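About us

Dreltano runs small-group walking and boat trips along the coast, with most of our routes built round old harbours, signal stations and lighthouses. We started with one route and a borrowed minibus. Today we have seven routes and a small office above the chandler's on Ingate Quay.

The company was set up by Mirjam Holzer and Nicanor Magaña, who met while surveying disused harbour buildings. Mirjam plans the routes and still leads the long Cárdenas Head walk herself. Nicanor deals with landowners, keyholders and boat crews, and he is the person to ask if you want to know whether a tower can be climbed this season. Some can't – stairs rust, and owners change their minds.

Our groups are never larger than 14. On trips that include a boat landing we take two guides, one of whom stays with anyone who would sooner not do the steep part. Most walks are between four and seven miles on rough paths, so proper boots are needed.

Montserrat Gallegos joined us as a guide and now writes the history notes handed out on each trip. They draw on keepers' logbooks, parish records and the memories of people who grew up in the cottages. If your family had a connection with any of the stations we visit, she would be glad to hear from you.
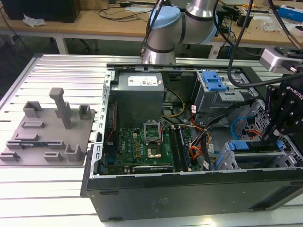
Bookings are handled by Emerson Furtado, who is in the office from Tuesday to Saturday. We ask for a deposit when you book and the rest before you travel. If the sea is too rough for a landing we run the walk on its own and refund the boat fare.

We don't run trips in January. The crossing is unreliable and the paths at Cárdenas Head are often closed, so we use the month to check routes and train new guides.

School parties are welcome on the two shorter routes. Please get in touch a term ahead if you can.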